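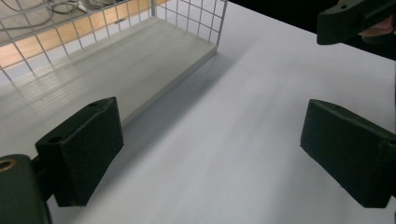
Volkan Coşkun preguntaba, al devolvernos el informe anterior, si de verdad hacía falta gastar en cestas y recipientes antes de tener montadas las baldas, y si no habría sido más sensato empezar por las paredes. La pregunta me pareció muy justa y le he dado bastantes vueltas, así que empiezo por ella y dejo para después lo que suelo contar primero.

La cocina común de Isermont tenía baldas cuando llegamos, y no pocas. Lo que no tenía era manera de guardar nada en ellas. Los paquetes abiertos de arroz se caían detrás de las cazuelas, las tapas vivían en un cajón y sus recipientes en otro, y cada familia acababa subiendo su compra a casa para no perderla de vista. Empezamos entonces por lo pequeño: cestas blancas de rejilla, que dejan ver el fondo sin sacarlo todo, y recipientes de plástico con tapa a presión para la comida seca. Las baldas nuevas vendrán, Volkan, se lo prometo, pero ahora sabremos con qué altura hay que colocarlas - y eso en febrero no lo sabíamos ni por asomo.
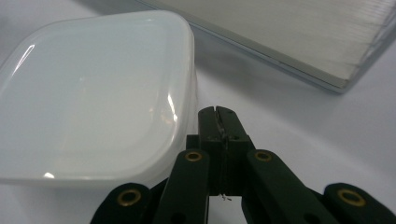

Nataša Spahić

Paso a las cuentas, que sé que en Flestance las leen con cariño pero también con lápiz. De los 3.540 euros concedidos llevamos gastados 1.062, casi todo en recipientes, cestas y un buen surtido de etiquetas. El presupuesto permite llegar hasta 323 piezas entre unas cosas y otras, y mi intención es quedarme bastante por debajo: prefiero que falte una cesta y pedirla más adelante a que sobren y terminen, ellas también, ocupando sitio.

Las tapas traslúcidas han gustado mucho. La señora que lleva los desayunos pedía vidrio, y la entiendo perfectamente (yo en casa tampoco guardo las lentejas en otra cosa), pero el vidrio pesa, y en esta cocina entran niños a todas horas. Hemos acordado dejar los tarros que ya había para las especias y usar plástico para lo demás.

También hemos dedicado dos tardes enteras a probar cómo encaja cada cosa sobre la mesa antes de llevarla al armario. Fueron tardes largas, con mucho café y alguna discusión sobre si las legumbres van con la pasta o con las conservas. Ganó la pasta.

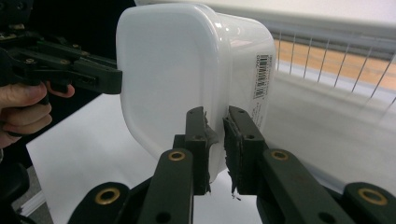 Recipiente blanco con etiqueta

Añado estas líneas desde la otra cocina, la de Nurnbridge, adonde vine a ver qué podemos copiar. Me queda pendiente el asunto de las etiquetas de la tienda: los recipientes blancos las traen pegadas en el costado, con su precio y su código de barras, y hay quien quiere quitarlas todas antes de guardar nada. Yo propongo apuntar primero el modelo en la hoja de compras, para reponer luego el mismo y que las tapas sigan sirviendo, y despegarlas después con agua templada y paciencia.

De aquí a junio nos quedan los armarios bajos, el rincón del pan y las dichosas baldas. El pedido a Khổng está preparado, a falta de que Flestance dé el visto bueno a cambiar parte de la partida de etiquetas por cestas más hondas. Si les parece bien, me basta con una línea de respuesta y lo encargo esa misma tarde.

Un abrazo grande, y gracias otra vez por leerme hasta el final.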